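What Is a Discount Code?

By Salma Samir

Have you seen your parents type a funny word before they pay for something on the internet? That word is a discount code. It tells the shop to take away a part of the price.

Imagine that the online shop Folix sells a board game for 1,000 points. You have a code for 15 percent off. Percent means "out of each hundred". So from every hundred points, the shop takes away 15. There are ten hundreds in 1,000, so you save 150 points and you pay 850.

Cashback is a little different. First you pay the full price. Later, a part of the money comes back to you. Always ask a grown-up to read the small rules, for example how many times a code can be used. 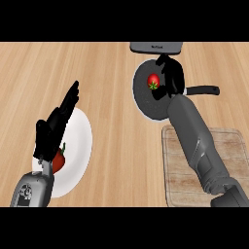 Some codes work only when you buy two things together. If the rule says "buy two vegetables", one is not enough for the code. A red one with a green stem on a white plate, and another red one on a second dish, would make two. But if your family needs only one, the second is extra money spent, even with a discount! Before you use a code, ask yourself: would I buy this without it?

285 shares | 15 comments
© Stelenero Kids | Contact us | Back to top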